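Tavares Kitchen Hire
Small ovens and table appliances, Torkthorpe

Toaster oven, cream-white, two dials

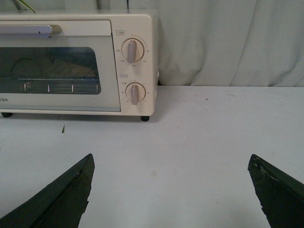
Door, wire rack and controls. The upper dial is for the temperature.

We offer this small oven for hire and also for sale. It is a Japanese model and the temperature label is in Japanese characters, so please read the notes before you order.

Temperature
The numbers are printed in an arc at the edge of the upper dial: 70, 110, 150, 190 and 230. These are degrees Celsius. Turn the grey knob until its white line comes to the number you want. For a recipe that says 180, stop a little before 190.

Timer
The lower dial is the timer. For toast, two slices on the rack need almost 4 minutes at 230. Customers who bake small cakes tell us that 13 minutes at 150 is a good start, but please look through the window and decide yourself.

Cleaning
Take out the rack and wash it with warm water and normal washing-up liquid. The door and the handle need only a damp cloth. Do not use wire wool on the glass.

Electricity
The oven is made for Japanese voltage. It must be used with the Pitaveo transformer, which we deliver in the same box and which is included in the price. Do not put the plug in a British socket with a simple travel adaptor.

Hire and collection
The shortest hire is two days. You can collect from our shop in Torkthorpe, or we send it by courier inside the county. Please return the rack together with the oven, we have had to order new ones since July.

Questions about this oven: Rocío Cuevas, hire desk
Repairs and spare parts: Quentin Hamel

Page updated 15 November 2020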